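Draltthorpe Sim Racing League
Minutes of the November general meeting
Clellholm meeting room, 7:30 pm
Chair: Rosario Bianchini

1. Previous minutes
Accepted as circulated, with one correction: the pit speed limit at the Beaudoin round was set by the server, not by the stewards.

2. Server and connection
The race server dropped two drivers during the last enduro. Logs show packet loss on the host side, with no fault found in either driver's connection. The Chair proposed moving the server to the Clavus hosting plan before the next round. Tick rate and grid size stay as they are. Carried.
Action: R. Bianchini to migrate the server and post the new join details on the forum. 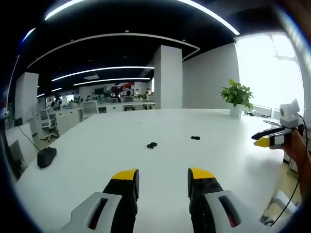
At the white table, Clellholm.

3. Stewarding
Incident reports are to be lodged through the form, with a replay timestamp and lap number. Reports sent by direct message will not be reviewed. The reporting window closes at 11 pm on race night.
There was discussion of whether first-lap contact should carry a separate penalty scale. Members were split. The current scale stays in force for the rest of the season, and the matter goes on the agenda for the rules review.

4. Force feedback and wheel settings
Several members reported clipping after the latest physics update. Suggested starting point is to lower in-game gain and leave the wheel driver at its default, then adjust per car. Settings remain a matter for each driver – the league will not publish a mandatory profile. A thread for sharing settings by wheelbase type will be pinned.
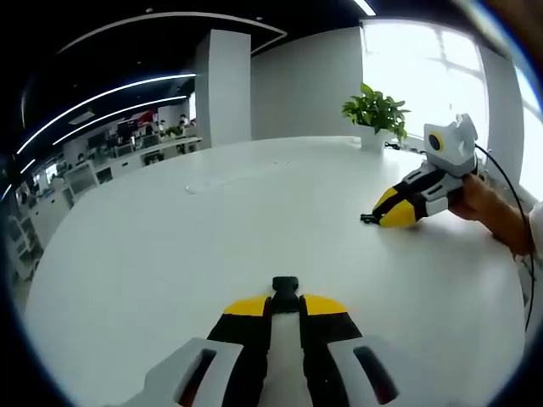 A question was raised about load cell brake calibration between sessions. Drivers may recalibrate in the garage but not on track. If a pedal fault occurs during qualifying, the session will not be restarted.

5. Endurance round
Format confirmed as teams of two, with one mandatory driver swap. Fuel and tyre wear at normal rate. The track will be the Beaudoin long layout. Liveries must be submitted ahead of practice so the pack can be built and tested. Any car without a valid livery will run in the default colours.
The Chair noted that the combined livery pack came to over 500 MB last season and asked that textures be compressed before upload.

6. Other business
The practice server password will change after the migration.
Request to trial a wet race – deferred until the dynamic weather settings have been tested offline.

Meeting closed 9:10 pm. Next meeting to be advised on the forum.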